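July 25, 2025

Chair height, revisited

The Gosselin chair went back down 2 cm this week. In April I had raised it to match the new desk, and by the end of the month my heels no longer sat flat on the floor. Lowering the desk would have been the correct fix, but the Ilto frame is bolted at a fixed height.

Seat padding compresses under load, so measure with someone sitting. I now take the reading after 40 minutes. 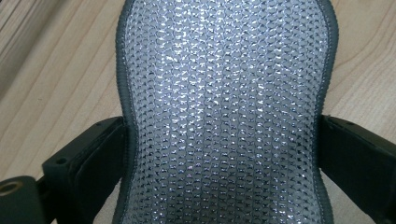
The footrest stays in the closet for now. Next I want to check the armrests, which have two stops and need one between them.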